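Workshop tips: good rules for the gripper table

In our workshop at Jisby we use hand-held grippers to record simple work, like opening and closing boxes, and later a robot learns from it. In May we wrote our rules again, because the old paper from Wernex was too long and people did not read it. I share the most useful ones.

Before you start

Wipe the table with a dry cloth. Put only the things of the task on it. Keep the tape numbers on the floor free, so that each table stays in its own place.

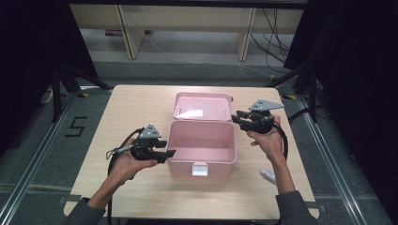
Cables are the first thing I check with new people. A cable must have enough slack that you can turn the wrist fully, but it must not lie across the working area. Let it go down beside the hand and over the near edge of the table, as the left one does at the pink box. The marker plates on top of the grippers must stay clean, and do not cover them with your sleeve. If a cable pulls, stop and arrange it again.

During the work

Move slower than you want. Open a lid fully before you take the hand away. One recording is 18 seconds for us, and after 15 recordings you change with your partner. Rest 2 minutes also if you are not tired.

Do not press the fingertips into the wood. It is bad for the table and also for the jaws.

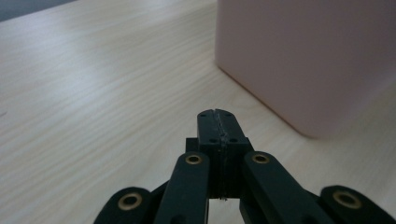
Jaws together, pointing at the free part of the table beside the box.

After the work

Look at the screws of the fingertips and tighten by hand only. Every 300 recordings we look at all the joints of the linkage too. Write it in the Pastivia notebook, with the time and the number of the table.

Store the grippers with closed jaws. Never hang them by the cable.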